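Progress report no. 2, Bilari reading and repair rooms
To: Martti Kokkonen, Lakell Fund
8 Mar 2026

Martti, sorry this is a few days over. Boiler stuff, see below. Same headings as last time so you can lay them side by side. Money is at the end.

Short version

Paper conservation is on schedule. Catalog is behind. Public reading room is open but on shorter hours than we promised. We are inside the budget overall, over on heating, under on travel. One change to ask you for, under Requests.

The collection

As a reminder for whoever else reads this at your end: the Hrytsenko papers are the letters, account books and seed lists of a family nursery that sold fruit trees by mail for three generations. Came to us from a barn loft. Loose sheets mostly, some tied in bundles, a lot of thin copy paper, which the office used for keeping copies of what it sent out. The copy paper is the problem and also the best part. The incoming letters tell you what people wanted. The copies tell you what the nursery told them, prices, excuses for dead trees, advice on pruning, one very long quarrel over a shipment of pears.

Your grant covers cleaning and rehousing, the first catalog, and opening the material to the public two afternoons a week.

Cleaning and rehousing

Going well. 57 boxes finished, meaning surface cleaned, flattened where needed, foldered, labeled and back on the shelf. The remaining boxes are the ones we set aside at the start as difficult, so please don't work out a finish date by dividing. They'll be slower.

Changes since report no. 1:

Interleaving. We'd planned to interleave only the copy paper. Now doing it for the seed lists as well. The ink on those transfers to whatever it touches. Extra tissue came out of the supplies line, no new money needed.

Rusty pins. More than expected, whole runs of orders pinned at the corner. Pins come off with a sliver of polyester slid under each side so the paper doesn't tear. Slow. We stopped replacing them with anything, each set goes in its own fold of paper instead.

Mold. Two bundles from the bottom of the loft pile are still in isolation. Dry and inactive according to the outside lab, but we'd like to do them last, when the room can be closed for it.

Tears. We are only mending tears that would get worse with handling. Everything else stays as is. There was some debate in the room on this and I made the call. A letter with an old tear in the margin can be read perfectly well and the time goes further elsewhere.

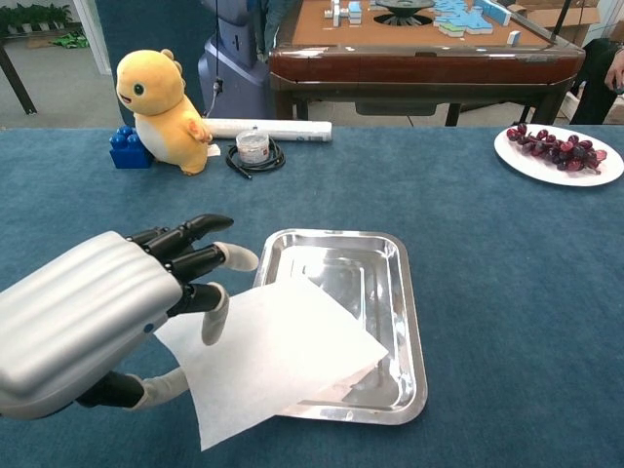 Humidity in the repair room has been up and down all winter. Dimunix put in the new loggers in the fall and they do work, but the readings only confirmed what we suspected, the room dries out badly when the heat is on full and then swings back overnight. We've moved the flattening stacks to the inner wall and that helped. Will send the graphs seperately, they don't paste well into this.

Catalog

Behind. No way to dress it up.

The plan was one line per folder. Fine for the account books. For the letters it turned out too thin to be any use to a reader, "orders, A to D" tells you nothing. So we went to one line per correspondent, with town and date range. Much better catalog, a lot more typing. Nearly 3000 lines are in. The letters from M onward are still to do, plus the oversize.

Two things slowing it further:

Handwriting. The first-generation letters are in a hand that takes getting used to. New people need a couple of weeks before they can keep up any speed. We made a crib sheet of the common abbreviations (grafting terms, freight terms, names of railroad stops) and that's now pinned up over each desk. Wish we'd done it at the start.

Place names. Lots of the towns were renamed or swallowed by bigger ones. We record the name as written and add the present name only if certain. Uncertain ones go on a list for later. The list is long.

What we're doing about it: from April the second part-time post moves from cleaning to cataloging for three days out of five. Cleaning can stand it. I expect the letters to be done by the time of the next report, oversize not.

Reading room

Open. Two afternoons a week as agreed, but we've been closing an hour early since the new year because the boiler couldn't hold the room at a bearable temperature once it got dark. The landlord replaced the pump, then the valve, then the pump again. Full hours are back as of this week and I hope they stay back.

Who comes: mostly people looking for a grandparent's order, some growers, a few students. The growers have been the surprise. Several of them are after old apple varieties and know far more than we do about what the seed lists mean. One spent a whole afternoon on the grafting notebooks and left us four pages of corrections to our variety names. All checked, nearly all accepted. The catalog now has a note field for this kind of thing.

Comments we get again and again:
– the chairs are too low for the tables. True. Cushions bought, proper chairs in next year's bid.
– can they take photos. Yes, no flash, form at the desk. The sign was too small, new sign is up.
– parking. Nothing we can do.

The school visits have not started. Two schools wrote to us and both then went quiet over transport costs. I'd like to try taking a box of good facsimiles out to them instead – cheaper for everybody and nothing original leaves the building. The facsimiles would be useful at the desk as well.

Outreach and talks

One evening talk, on the pear quarrel. Full room, ran over. The local paper did a half page on it, clipping is in the packet. A second talk on mail order and the railroad is being written, no date yet.

The web page is up with a short history of the nursery and a finding list for the account books. It isn't pretty. It loads fast and people do find it, judging from the inquiries. Letters will go on once the catalog reaches Z, I don't want to put up half an alphabet and then answer mail on the other half.

Staffing

No departures. One of the two part-time posts was off sick for a good part of the winter and is back. We didn't hire cover, which is part of the reason the catalog slid and also why the salary line looks healthy. I'd rather you heard that from me than found it in the table.

Training: two of us did the one-day course on copy-press letters. Useful, mostly for the section on inks. Notes are shared in the project folder.

Risks, updated

Heating. Was medium, now high. If the boiler goes again next winter we can't keep readers in the room and the repair room swings get worse. Landlord has been told in writing. No answer on a full replacement.

Catalog finishing late. Was low, now medium. See above.

Isolated bundles. Still low. Isolated, sealed, checked monthly.

Storage space. New. Rehoused boxes take up more shelf than the old bundles did, we knew that, but the oversize folders are going to need flat storage we don't have. A plan chest has been offered second hand by Lakell's own office move, if that is still going. Please let me know who to ask.

Money

Full table in the packet. In words:

Salaries under, sickness as explained.
Supplies on target, with the extra tissue balanced by buying fewer large boxes.
Heating over. Half of it is covered by the contingency line, the rest I'd like to move from travel.
Travel well under. The visit to the sister collection was put off by them, twice.
Equipment spent and closed. Dimunix invoice paid in full.

Requests

1. Permission to move the unspent travel money to heating. Doesn't change the total.
2. Agreement that the catalog target be stated as lines per correspondent from now on, not folders. The old figure makes no sense against the new method and will only confuse whoever audits us.
3. The plan chest.

Next period

Letters M to Z cataloged. Difficult boxes begun, pins first. Facsimile box put together and tried on at least one school. Railroad talk. Decision from the landlord, with luck. The isolated bundles if the weather lets us shut the room and open the windows.

If you want to come and look, any reading afternoon is good, the mornings are a bit crowded with everyone at the tables. Bring a sweater.

Packet attached: budget table, clipping, sample catalog pages, list of uncertain place names (long, sorry). Humidity graphs to follow.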